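The 30 Bus to Zitalcombe
posted 5/19/19, first draft so be kind

1. Drondcombe

Emese Kerekes had the letter in her coat. Had it in there since breakfast, unopened. The bus was late – of course it was – and Mwanaisha was already ringing.

"Have you read it?"

"No."

"Emese."

"I'll read it when I get to you. Put the kettle on."

She sat upstairs at the front like a kid. Hedges. Sheep. The old Bakos bakery with its shutters down. Sixty minutes to Zitalcombe if the tractors behaved, and they never did. Her brother's handwriting on the envelope, small and cross, leaning over backwards. Two years of nothing and then this.

Mwanaisha Mollel had tea waiting in the garden. She didnt hug her. She just pulled out a chair. 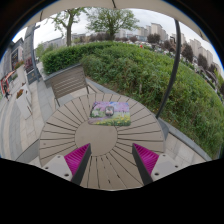
The garden table, a mat printed with flowers at the far side.

"Well?"

"In a minute."

They talked about the beans. The neighbour's dog. Whether July was too soon for a party. Emese drank her tea too hot and burned her tongue and was glad of it, something to complain about. A wasp came, went, came back. Mwanaisha did not look at the coat. She was very good at not looking.

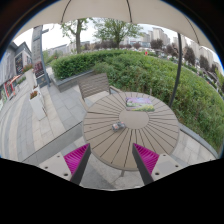
2. The letter

One page. He'd never been a talker.

He was in Plerico still, over the shop. Bad knee. He had her mother's recipe tin, had always had it, he'd lied about that. Did she want it? He'd walked past the post box 365 days running, he wrote, and she believed him, he was just the sort to keep count.

No sorry. She turned it over. Nothing on the back.

"He wants to give me the tin," she said.

"The tin!"

"The plum dumplings are in there. All of it."

Mwanaisha took the page and read it slowly, lips moving. Then again. Then she went in for the biscuits and was gone far too long, and when she came out her eyes were pink and she'd forgoten the biscuits. 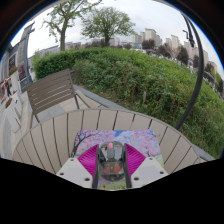

3. Going home

Last bus. Top deck again, wrong side for the sunset. She got a pen out and wrote on the back of the envelope, bumping over every pothole.

Bring it yourself, she put. Party's in July. Mind your knee on the step.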